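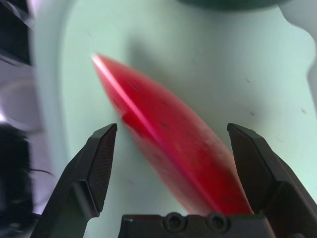

Girklow Shared Workshop Members Set the Table With Home-Built Robot

GIMISVILLE, January 2024 — Members of the Girklow shared workshop have finished the first full build of Kimaro, a two-armed robot that is learning to handle a toy kitchen. The group will show it to neighbors at an open bench night in March, and anyone who wants to see how the wrists go together is welcome to lean in and ask.

Kimaro started as one arm clamped to Subira Biwott's garage workbench. It now has two arms, a two-fingered gripper on each, a camera above the table and another at each wrist. The arms came to the group secondhand and in pieces. The camera mounts, the cable routing, the finger pads and all of the control software were worked out by members in the evenings, with a fair amount of arguing and a great deal of tea.

"I wanted something I could fix with the tools in my own drawer," said Biwott, who led the mechanical work. "The first fingers were smooth and everything slid out of them. We went through a whole bag of different pads before we settled on a rough texture, and the first time it picked up a slice of watermelon and kept hold of it, I shouted so loud the people on the laser cutter came over!"

The watermelon is plastic, as is everything else on Kimaro's menu. Toy food suits a learning robot well. It comes in awkward shapes, it costs very little, and a dropped piece can go straight back on the table. The group has collected 51 pieces so far, from flea markets and from members' own toy boxes, along with plates and a cutting board. A practice run might ask the robot to take a piece off the board and set it on a plate of a certain color, or to clear a plate that already has something on it.
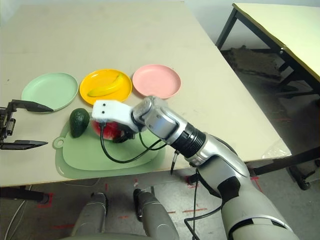 Reaching over the board was harder than anyone expected. The arm has to come in at a slant, stay clear of its neighbor and lower the gripper over a wedge that tips if it is touched in the wrong spot. Kha Từ, who wrote most of the control code, logged 1309 practice runs with the current grippers and kept the bad ones along with the good. Many of them were done by hand, with a member steering the arm through the motion so the software could learn from it.

"People always ask to see the best run," Kha Từ said. "I'd much prefer to show them the odd ones. A banana on a plate of the same color gave us two weeks of headaches, and sorting that out taught me more about lighting than any book I own."

Cables took up another long stretch of the build. A loop that is too short pulls on the wrist when it turns, and one that is too long drops onto the table and drags things along with it. The members are still not fully happy with the current routing, and a new set of clips is on the list for this winter. Nafula Lema has sketched three versions and would love a second opinion from anyone who has wired a moving arm before.

Lema also looks after the wrist cameras. They sit close to the fingers, so they catch small things the upper camera misses, such as the edge of a plate or the arch of a handle. Fast moves still come out blurred up close, and she is testing a slower final approach that gives the software a cleaner look before the fingers close.

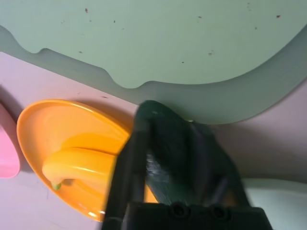
Lids are next. A lid with a handle asks for a different kind of grip from a piece of fruit, with one finger going under or beside the arch, and the group has only begun collecting practice runs for it. Zawadi Were, the newest of the workshop's 37 members, has taken on that part of the project. She joined to learn sewing machine repair and got talked into robots during her first week.

The parts list, mount drawings and code will be shared free of charge when the bench night opens. The group has named its software Traston, and it is written to run on an ordinary used desktop computer. Members have put 1880 hours into the project so far, going by the sign-in book, and they hope other workshops will copy it, change it and send back what they find.

"If somebody builds one with completely different arms, I want to hear about it," said Godfrey Mohamedi, who runs evening sessions at Girklow. "Our notes are messy in places — we wrote them as we went — but the mistakes are all in there too, and they're worth reading."

Visitors to the March open bench night can try steering an arm themselves. Children are welcome with an adult. The workshop is also glad to accept spare toy food, and pots with lids are especially wanted.

About Girklow

Girklow is a shared workshop in Gimisville with benches for wood, metal, electronics and textiles. Members pay monthly and share the tools.

Press contact: Godfrey Mohamedi, Girklow, Gimisville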